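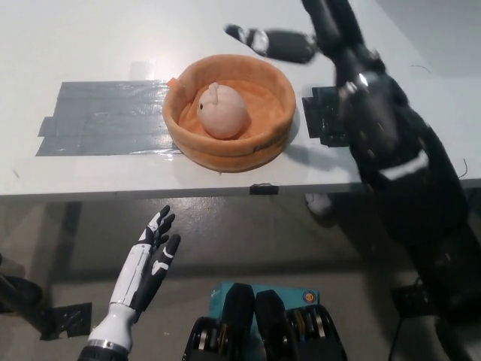 Page 4 of 200

jesness_m
Has anyone gotten duct tape off a white tabletop? Gray strips, overlapping, ragged at the edges. They mark where the orange plush basket goes. I want the patch gone and the top kept white.

Lorix
Hair dryer on low, peel slowly, then rubbing alcohol on the glue.

divus2764
I wouldn't use heat on a white top. Mine yellowed. Cooking oil, ten minutes, then dish soap.

Lorix
Low heat won't yellow anything. I've done nearly 4000 feet of tape at work.

Ayanda Sibiya
Move the basket first. Oil gets into plush and stays there. Same for the pink onion toy.

jesness_m
I thought it was garlic. Will try oil on one corner. The black piece on the front edge can stay.

divus2764
Wipe it twice or new tape won't hold.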